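FOR IMMEDIATE RELEASE

Jotlow Asks Employees to Stop Writing Meeting Notes That Only They Can Read

Paper goods company will retire its best-selling notebook and replace it with one that has less room in it

QUEZADA – Jotlow, the maker of notebooks, pads and desk planners, announced today that it will end production of its 100-page Narow meeting notebook in February and replace it with a version in which each meeting gets 2 facing pages and no more. The new book is called the Narow Short. The company spent a long time on the name and would like that to be appreciated.

The decision follows a winter in which Jotlow asked its own office staff to hand in their old notebooks and try to read them. Most could not. One product manager found four pages on a pricing meeting that ended with the word "Thursday?" underlined twice. Another found a drawing of a boat, carefully shaded, and no record of what had been agreed while she shaded it.

"We have been selling people blank paper for years and assuming they knew what to do with it," said Mỹ Khổng, head of product at Jotlow. "Then I looked at my own notes from our last planning session. I had written 'important' in the margin next to nothing."

The Narow Short gives the left page to whatever the writer likes, boats included. The right page has four ruled boxes: what was decided, who is doing it, when it is due, and what was left open. The boxes are small on purpose. Early drafts had larger ones, and testers filled them with the sort of sentences that begin "There was a general feeling that."

Jotlow developed the layout with Flultetti, a small design studio that had previously worked on ticket stubs and seed packets and was therefore used to being told there was no space. The studio's first proposal had a fifth box for "next steps." It was removed after a meeting in which everybody agreed that next steps should be discussed at the next meeting.

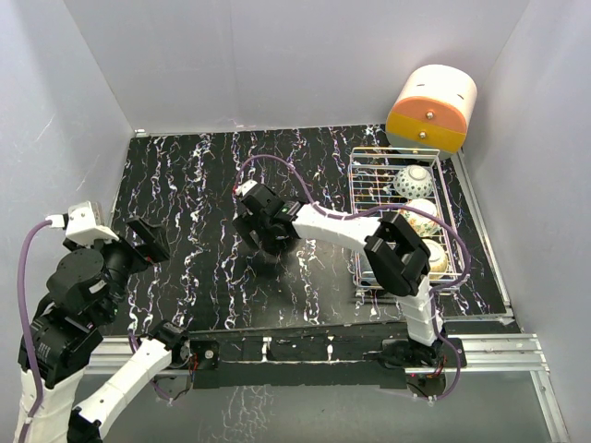 Will the new notebook work for people who write a lot?

They will have to write smaller or choose. The left page is unlined on request, and anyone who runs out of room is welcome to start another spread, but the boxes on the right do not get any bigger.

The paper itself is unchanged. It is the same cream stock used in the current Narow, which takes fountain pen ink fairly well and coffee less well. The cover is slightly stiffer, so that the book can be used standing up, in hallways, where Jotlow's staff report that most decisions are made anyway. The ribbon marker stays. An earlier plan to drop it drew more internal email than the rest of the project combined, a good part of it from people who later admitted they never used the ribbon.

The Narow Short will also have 100 pages, and this has caused some confusion among retailers, who were told it was shorter. The book is the same length. The notes are shorter. Jotlow has updated its order sheet to say so and apologizes to the store that asked for a discount on the missing pages.

Customers who are attached to the original Narow can buy it for as long as stock lasts. The company will not be making a farewell edition, although one was suggested, sketched and, according to the notes of that meeting, either approved or rejected.

"I'm not claiming a notebook can fix a meeting," Khổng said. "But if you get to the end of an hour and all four boxes are blank, at least you have it in writing."

Inside the company, the new layout has been in use since the prototypes came back from the printer. Meetings have become a little shorter. Complaints about meetings have stayed where they were.

About Jotlow

Jotlow makes notebooks, pads and planners for offices, schools and kitchen drawers. Its products are sold through independent stationers and by mail order. Retailers can request samples of the Narow Short from the Jotlow sales desk in Quezada, which answers the phone from 9 a.m. and takes very good notes.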